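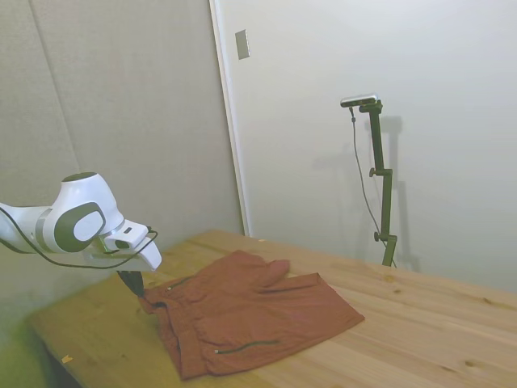

ファスナーポケット付きショートパンツのたたみ方(引き出しに立てて収納したい)

カテゴリ:暮らし > 衣類・収納 > たたみ方
投稿者:Loukia Galanis
投稿日:10/12/22

ウエストがゴムで、ポケットにファスナーが付いているショートパンツのたたみ方について教えてください。

夏の服をしまうのが遅れていて、今週ようやく手をつけました。Tシャツと長ズボンは終わったのですが、ショートパンツだけがどうしてもきれいに収まりません。赤茶色のもので、ファスナーは深緑、引き手は小さい金属です。生地は柔らかめで、アイロンはかけていません。

今のやり方は次のとおりです。

テーブルに平らに置く。
左右の脚を重ねるように縦半分に折る。
裾からウエストに向かって二回折る。

これだとウエストのゴムのところが厚くなり、裾側が薄いので、立てると薄いほうに倒れます。それからファスナーのところが硬く、折り目がそこに当たると生地が丸く浮いてきます。手で押さえても、離すと戻ります。

引き出しは内寸で高さ18センチです。できれば寝かせて重ねるのではなく、立てて並べたいです。同じような形のものを夫の分も含めてしまうので、重ねると下のものが取り出しにくくなります。

知りたいのは次の点です。
ファスナーは開けておくのか閉めておくのか。
ウエスト側と裾側のどちらから折り始めるのか。
来年の6月までしまっておくので、折りじわやゴムの伸びを気にしたほうがいいのか。

仕切りのケースはIruraの布のものを使っています。買い替えはあまり考えていません。よろしくお願いします。

回答 2件

Fadwa Nasr

立てるのであれば、折り始めを裾からではなくウエストからにするとだいぶ変わります。私は子どものスポーツ用の短パンをこのやり方でしまっています。順番に書きます。

まずポケットの中を確認します。ティッシュや小銭が入ったままだと、そこだけ膨らみます。ファスナー付きだと外から見てもわからないので、一度開けて指を入れてください。ポケットの袋布が中でよれていることも多いです。袋布は脚のほうへ向けて平らに伸ばします。ファスナーの硬さだと思っていたものが、袋布のかたまりだったということが私は何度かありました。

ファスナーは閉めます。開いたままだと歯の並びが曲がった状態で折られて、次に出したときに引っかかることがあります。引き手は端まで寄せて、生地に沿って寝かせておきます。引き手が立ったまま重なると、内側の生地に跡がつきます。薄い生地だと特に目立ちます。

次に全体を平らにします。ゴムのウエストはどうしても縮んでギャザーが寄るので、まっすぐにしようとして引っ張らないほうがいいです。引っ張って伸ばした状態で折っても、手を離せば縮んで、その分だけ下の生地が浮きます。縮んだままの幅を基準にして、脚のほうを合わせます。具体的には、ウエストより外に広がっている裾を少し内側に折り込み、全体を長方形に近づけます。ショートパンツは裾のほうが広いものが多いので、この一手間でたたみ上がりの端がそろいます。

そのあと縦半分に折ります。前側が外に出るように折るか、後ろ側が外に出るように折るかですが、私は後ろ側を外にしています。後ろは股上が深く、股のところが三角に飛び出します。飛び出した三角は内側に折り返して、まっすぐな辺にしてください。ここをそのままにすると、いくら丁寧に折っても角が出ます。

最後に丈を折ります。ウエストを裾のほうへ持っていくのですが、裾までは持っていかず、裾から5センチほど手前で止めます。そうするとウエストの厚い部分と裾の薄い部分がずれて、段差がゆるくなります。それをもう一度、折った輪のほうから裾に向かって折ります。裾が外側に巻かれる形になって、厚いゴムは中に入ります。

立てるときは、輪になっているほうを上にします。下に裾の端が来ますが、隣のものと軽く押し合うので開いてきません。引き出しに余裕がありすぎると倒れるので、空いたところにはタオルか何かを丸めて入れておきます。

高さ18センチなら、大人用でもたいてい入ると思います。入れる前に一枚だけ立ててみて、引き出しを閉めて当たらないか確かめてください。当たるようなら、最後の折りを三つ折りにします。

折りじわについては、アイロンなしで着ているものなら気にしなくていいと思います。私は出した日にハンガーにかけて、霧吹きをして終わりです。

Slaoui

自分は丸めてます。たたむより早いです。ウエストからくるくる巻いて、最後に裾をかぶせるだけ。ファスナーは気にしたことがないです。開いてるのも閉まってるのもあります。

ただ、立てるとすぐほどけるので、かごに放り込んでます。引き出しに並べたいなら向いてないかもしれません。旅行かばんには便利です。

ゴムのことだけ書くと、しまっている間よりも、乾燥機とか直射日光のほうが傷みました。FlavbergのショートパンツははきはじめてからゴムがだめになるまでがJust短かった。これは物によると思います。

回答へのコメント

Loukia Galanis

お二人ともありがとうございます。

Fadwa Nasrさんの方法でさっそくやってみました。袋布がご指摘のとおりでした。片方のポケットの中でねじれて丸まっていて、それを伸ばしただけで浮きがかなり減りました。ファスナーのせいだと決めつけていました。

一つわからないところがあります。片方のファスナーが、どう折っても折り目の上に来てしまいます。ポケットの位置が下のほうについているためです。折り目をずらしたほうがいいでしょうか。それともファスナーごと折っても問題ないでしょうか。

丸める方法も試しましたが、うちの引き出しではやはりほどけました。旅行のときに使います。

Fadwa Nasr

ファスナーと折り目が同じ向きで重なるなら、折り目をファスナーの上か下に指二本分ずらしてください。ファスナーの真上で折ると、そこが芯のようになって開こうとします。ずらした結果、最後の端がそろわなくても、内側に入る端であれば見えません。

折り目がファスナーを横切る場合は、細いものなら一か所だけ曲げるのは大丈夫だと思います。うちのはそれで数年しまっていますが、動きは悪くなっていません。太くて硬いファスナーなら、そこで折らずに二つ折りで止めて、寝かせて一番上に置くほうがいいです。全部を同じ形にそろえなくても、一、二枚だけ別にして構わないと思います。

あと書き忘れていましたが、しまう前に洗ってから丸一日は部屋に出しておいてください。ゴムの部分は布が重なっていて、ほかより乾くのが遅いです。表面をさわって乾いていても、ギャザーの内側に湿気が残っていることがあります。ポケットの袋布も同じです。乾かすときはファスナーを開けて、たたむときに閉めるという順番にしています。

内側に紐があるタイプでしたら、紐は中に入れてゆるく一回結んでおきます。固く結ぶとそこにこぶができます。紐がなければ飛ばしてください。

Loukia Galanis

折り目を上にずらしたら収まりました。裾の端は少しそろっていませんが、中に巻き込んだので外からは見えません。立てても倒れません。

紐はないタイプでした。夫の分に紐付きがあるので、そちらは結んでからたたみます。洗濯のあと丸一日というのはやっていなかったので、今日たたんだ分はいったん広げて部屋に置いています。

参考までに、最後にやった順番をまとめておきます。

1. ファスナーを開けて、ポケットの中身と袋布を確認する。
2. 袋布を脚のほうに伸ばし、ファスナーを閉める。引き手は寝かせる。
3. ウエストは引っ張らず、広がった裾を内側に折って幅を合わせる。
4. 縦半分に折り、股の三角を内側に折る。
5. ウエストを裾の手前まで折る。ファスナーが折り目に当たるときは位置をずらす。
6. もう一度裾に向かって折り、輪を上にして立てる。

手が慣れないうちは、3のところで台の上に生地が引っかかって裾がよれました。うちのテーブルは木なのですが、下に大きめの布を一枚敷いたらやりやすくなりました。

解決済みにします。

この回答が役に立った:76人

関連する投稿
ゴムのウエストがねじれたときの直し方
ファスナーの引き手が取れたときに代わりに使えるもの
Lornosnessの引き出しケースは奥まで使えますか
たたんだ服が引き出しの奥に落ちるのを防ぐには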